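Kusar Tableware Glaze Durability Study
Interim progress report to the Rernska Materials Fund
Reporting period ending July
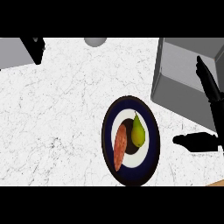
Figure 1. Plate with dark blue rim on a marble countertop (computer rendering).

1. Status

Work packages 1 and 2 are complete. Work package 3 (detergent cycling) is under way and is running behind the schedule in the grant agreement. Work package 4 (reporting and data release) has not started. Spending to date is within the approved budget, and no transfer between cost lines is requested.

2. Background

The study measures how colored glazes on stoneware change under repeated machine washing. Two glaze families are under test. The first, supplied by Yip, is a cobalt-bearing glossy glaze fired in an electric kiln. The second, Fandeo, is a low-boron matte glaze intended as a replacement for the product line now sold to restaurants. The main outputs are gloss retention, color shift, and the amount of metal released into a mild acid solution.

3. Work completed

A total of 300 test tiles were pressed from a single batch of clay and bisque fired in one kiln load. Glaze was applied by spraying. Film thickness was checked before firing, and tiles outside tolerance were washed off and sprayed again. Baseline gloss was read at a 60-degree angle at three points per tile, and the mean was recorded.

Acid release tests on unwashed tiles were finished in July. All results for the Yip glaze were below the internal action level. Four Fandeo tiles gave readings above it. These came from the same shelf position in the kiln, and the cone packs at that position showed slight underfiring. The tiles remain in the data set with a flag, and replacements have been fired for comparison.

4. Detergent cycling

The protocol calls for up to 3,000 cycles per tile. Gloss and color are read at fixed intervals, with tiles rinsed in deionized water and dried before each reading. At the last interval the Yip tiles had kept 90 percent of baseline gloss. The matte tiles can't be judged on the same scale, and a surface roughness measure has been added to the protocol for them.

Two faults interrupted the work. The dosing pump on the second washer delivered too little detergent for part of one run, and the affected tiles were withdrawn. A heating element on the first washer also failed and was replaced under warranty. Together these account for the present delay of 30 working days.

5. Changes to the plan

The hard-water series has been moved behind the standard series so that both washers can run the same program. Sample sizes are unchanged. Color readings are now taken with the instrument's small aperture, which reduces scatter near the tile edges; baseline readings were repeated on retained control tiles to keep the series comparable.

6. Next period

The standard series will be finished first, followed by the hard-water series. Acid release will then be measured on the washed tiles, using the same procedure and the same batch of acid. A draft data table will be sent to the fund with the next report. A no-cost extension may be needed for work package 4, and a separate request will be submitted if so.

Submitted 2021-08-10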